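The hat room at Hillberg

Hillberg makes knitted hats and soft accessories and sells them through shops in Proltelstead and Ullondale. The company employs 51 people. Until April, every hat was put on its display stand by hand at the packing benches. Part of that work is now being taught to machines, and the teaching is done by people who used to do it at the benches.

One of them, a packer who has been with the company for 22 years, agreed to talk about it on the condition that her name be left out. She now spends most of her shift with a gripper in each hand, picking up hats and putting them on wire stands while the movements are recorded.

"I thought they would send somebody in from outside to do it," she said. "Then the supervisor asked who knew how to handle the stock, and that was us."

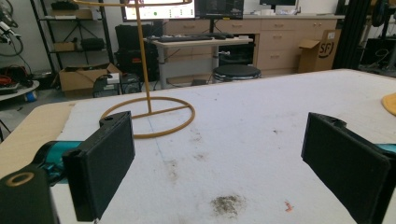 The training took a week. She said the first days were hard on her wrists and that the grippers felt clumsy after years of using her fingers. A soft hat folds where you don't want it to, and the brim has to be held in the right spot or the whole thing swings.

"With your hands you feel it slipping and you fix it without thinking," she said. "Here you have to think. I went home tired in a different way."

Her target is 100 good recordings a shift. She doesn't always make it. Bad ones are thrown out, and she decides which are bad, a part of the job she likes. At the benches, quality was checked by someone else at the end of the line.

Pay was the first thing people asked about. Those who moved over kept their bench rate and got an extra 5 percent for the length of the project. What happens when the project ends has not been put in writing, and she has brought this up at two staff meetings.

"They say there will be work," she said. "I believe they mean it. I would still like to see it on paper."

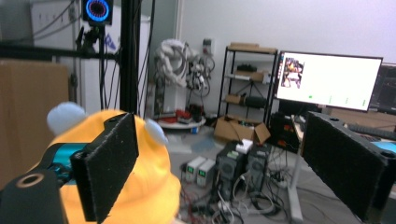

Cortés, speaking for the management, said that no jobs had been cut because of the system and that the plan was to use it on the late shift, where the company has had trouble hiring. The same answer was given at the staff meetings. Asked whether that could change, the reply was that any change would be discussed with the staff first.

The packer said the mood on the floor is mixed. Some of the younger workers want to be next in line for the recording job. Some of the older ones won't come near it, and a few have told her she is training her own replacement.

"I've heard that one," she said. "What am I supposed to say? If I don't do it, the person next to me will. At least I know how a hat should sit."

She misses the talk at the benches. Recording is quieter work, and she often goes an hour without speaking to anyone. She asked for the break times to be lined up with those of the packing room, and that was done in the second month.

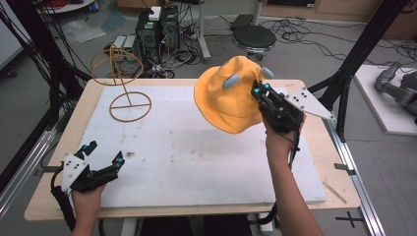

Moving a hat with the hand-held grippers.

Her old place at the bench has been kept open, and she goes back to it when orders are heavy. She said she was slow for the first hour the last time, then fine.

"My hands still knew," she said. "I was glad about that."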